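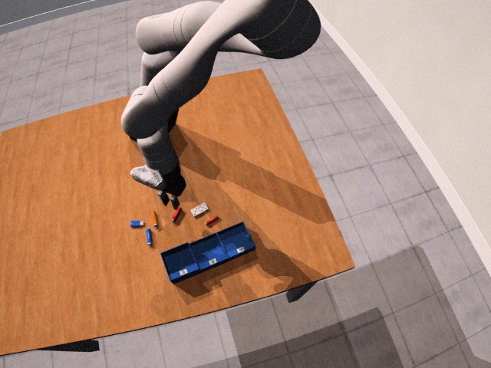 Wk 6 — Reading a household inventory

Handout, L. Bonsu's section. Bring to seminar, May 28, 2026.

What is an inventory? List of goods made after a death, room by room, with values. Ours come from the Prilldale parish bundle, 27 documents, all transcribed (spelling left alone, so don't correct it in your quotes).

Who made them: two or three neighbors, usually. Not experts. They guessed prices, rounded up, skipped things thay thought worthless. Clothes often lumped in one line.

What's missing — land, mostly. Also anything the widow claimed as her own. So a "poor" inventory may not mean a poor house.

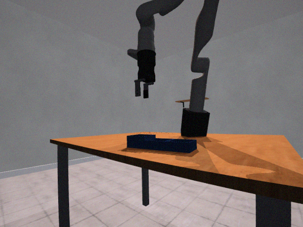

Fig. 1. Orange wooden tabletop, arm over it.

Tables: watch the wording. "Table board and frame" = two pieces, top lifts off. "Joined table" = fixed, costs more. In the Akpalu inventory (no. 2091) the board is in the hall and the frame is upstairs. Why? Discuss. Lamisi Bonsu argues storage, I think she's right for the wrong reasons, see her October lecture.

Valuation — total for no. 2091 is 2360 pence, of which 40 is "lumber and things forgotten." Always check that line. Debts come last, good ones and desperate ones listed seperately.

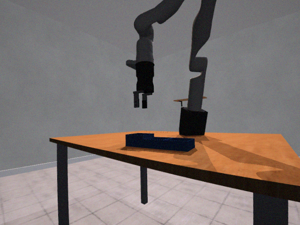 Desperate debts still count toward the total in some bundles, not in others. Prurkum clerks leave them out. Add up the column yourself before you compare two houses.

For next time: pick one inventory, sketch the floor plan from the room order, one page max.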